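Partington's Old Button Factory Reopens in October as a Place to Fix Your Clothes
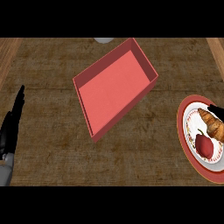
PARTINGTON, September 13, 2018 - Hi, I'm Leonora Quiambao, and I'm the owner of Dalska, the little alterations shop on Goron Street with the green awning. My sister told me a press release is supposed to be written by somebody else and quote me as if I'd just been walking by. I tried it that way and I sounded like a bank, so you're getting it straight from me.

The news is that Dalska is moving! In October we're leaving our one-room shop and taking over the ground floor of the old Fakus button factory, down by the canal. It will still be the place where you bring pants that need hemming. It will also be the place where you can sit down at a machine and hem them yourself, with one of us close by in case the thread bunches up underneath (it's nearly always the threading, by the way, so take the top thread out and start over before you touch any of the dials).

I've wanted this for a long time. People come in with a coat that has a torn lining and they stand at my counter and apologize for it. Then they watch me pin it and ask what I'm doing, and I end up giving a sewing lesson while the line backs up to the door. I love those conversations and I have been terrible at keeping them short. At Goron Street there was simply no room for a second chair.

The Fakus building has room for plenty of chairs. It has 10 sewing tables, two long cutting counters and north windows that go nearly up to the ceiling, which matters a lot if you've ever tried to match navy thread to black wool under a light bulb and found out on the sidewalk. The floors are original and they slope a bit toward the canal. Drop a bobbin and you'll see.

We've kept the factory's sample cabinet too. It came with the building, and it holds 1017 different buttons, each one sewn to a card with a number in brown ink. We're not selling them, so please don't ask me, I get weak. But you can look through the drawers any time we're open, and if you've lost a button off something old, bring the garment in and we'll see if we can find its cousin in our regular stock.

Now for the practical part. Table time is $10 an hour, and that includes the machine, thread in the basic colors, and help. If you come a lot, a monthly pass is $40 and you can use it as much as you like. Beginner classes run two hours and cost $30, with all the fabric included. The first round covers hems, zippers and patching the knees of jeans, and there's a darning class in the evenings for people who want to save their sweaters from the moths. Kids who can reach the pedal are welcome with a grown-up.

If you'd rather just drop off your mending and never think about it again, that's completely fine and the prices aren't changing. Same ticket stubs, same hooks, same me. Anything left at Goron Street that hasn't been picked up before the move is coming along with us. That includes the plaid bathrobe, whoever you are.

I'd also like to hear from anyone who worked at Fakus or had family there. So far I've talked to two women who sorted buttons on the upper floor, and they told me things about the freight elevator that I'm still thinking about. I'm putting together a wall of stories and would be very happy to copy your photos and hand them right back.

We'll have an open house in the first week of October, with coffee, a lot of my aunt's coconut cake, and free button replacement all day (one garment each, please, I only have two hands). The date will be posted in the window at Goron Street as soon as the inspector signs off on the back stairs.

Reporters and photographers are welcome to come by before then. The place is dusty, the paint is still going on, and I'll talk for as long as you let me. Stop in at the Goron Street shop and ask for Leonora, or leave a note through the mail slot if we're closed.

About Dalska: Dalska is a clothing repair and alterations shop in Partington. We do hems, linings, zippers, buttons, darning and the occasional stuffed rabbit.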